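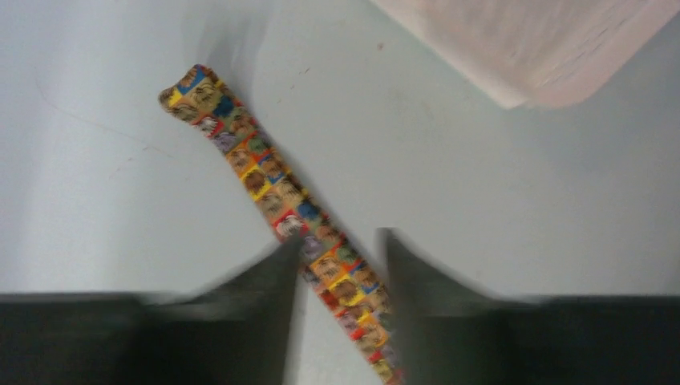 From: Dennis Langat
To: workshop-automation list
Date: August 8, 2020
Subject: Re: soft goods, are we there yet?

Orvokki Suominen wrote:

> We pack 300 orders on a normal day at Jarnstead and most of them
> have something floppy in them: a strap, a ribbon, a bit of trim.
> A salesman told me in June that an arm could do the lot by next
> year. Has anyone on this list seen one pick up a strip of printed
> fabric off a bench, fold it and put it in a bag? I don't mean in
> a video with music on it.

Orvokki,

Picking up, yes. Folding, sometimes. Bagging, no, or not at a speed you would pay for.

We have spent the summer on this at Barnarent. Boxes and jars were fine within a fortnight. Soft things are another matter. A long narrow piece lies differently every time you put it down, one end curls, and the arm has to decide where to take hold before it has touched anything. If it closes too high it pinches air. If it goes too low it pushes against the bench and stops.

Busy patterns gave us more bother than I expected. With plain cloth the software finds the edges well enough. With lots of small coloured squares it would now and then treat one block of colour as a separate item and go for the middle of it. Mounir Ashour fixed most of that by feeding it more examples of patterned pieces. A pale, matt bench top helps too, so if yours is dark or shiny, change that first.

Our figures, for what they are worth. We logged 3,684 tries at lifting a single flat piece. The best run without a person stepping in was 160. Mercy Kaijage on our packing bench did the same job next to it and was well ahead by the first tea break, while also answering the phone.

Folding in half works if the piece is short. Anything longer tends to drag and twist – you then need a second arm, and the price goes up to match. Gitau Nyaga tried a clip fixed to the bench to hold one end, and I think that is the cheaper way to go.

At home I'd say we are further off still. A sock drawer is all soft things, and they are piled on top of each other.

If the salesman comes back, ask him to run it on your own stock, on your own bench, for 2 hours, with his hands in his pockets. I can send you our test sheet if you'd like it.

Dennis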